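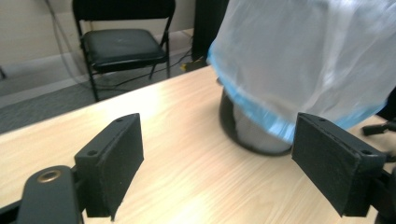

One operator at the Plaltside site objected to the shift log's advice to clean the pads only when they slip, writing that a pad which has started to slip has already been dropping things for a week. The current care sheet follows that view and puts pad inspection at the start of every session.

The **Ornari hand gripper** is a two-finger, hand-held gripping tool built by Ovbridge and used to record handling tasks on a tabletop. An operator carries it by hand and closes the fingers on an object, and the recorded motion is later used to program a fixed arm. It shares its finger pads with the arm-mounted version, so the same setup steps apply to both.

## Finger pads

The fingers end in two rectangular black pads that face each other. Each has a textured gripping face and a beveled top edge. Screw holes are placed near the upper corner and on the flange where the pad is mounted.

Pads are replaced as a pair. A new pad set against a worn one closes off center, and thin items such as plastic bags tend to slide toward the worn side. The service interval is 800 grip cycles or the first visible shine on either face, whichever comes first.

## Setup

The tool is set up at the table where it will be used. The usual order is:

1. Wipe both pad faces with a dry cloth. Solvent loosens the facing.
2. Check the pad screws by hand, then with the driver.
3. Close the fingers slowly and look along the top edges. They should meet level.
4. Open fully and check that neither bracket touches the linkage.
5. Run 6 test grips on a light object.

A bag over a round container is a common test piece at Plaltside. The plastic shows a weak grip quickly, and the rim underneath gives the pads something firm to stop against.

Table glare can upset the tool's camera. The brightness setting is adjusted with the room lights on, at the height the operator will work from.

## Faults and repair

Uneven closing is the most common fault and usually comes from a loose flange screw. If tightening does not cure it, the linkage rod is checked for bending. A bent rod is replaced; straightened rods have failed again soon after.

Makokha, which services the tools, also lists lint in the pad facing and play at the finger pivots. Pivot play over 2 mm means the arm is taken out of use.

## Revisions

The care sheet was last revised on August 26, 2021. The earlier version, issued the previous November, gave no limit for pivot play.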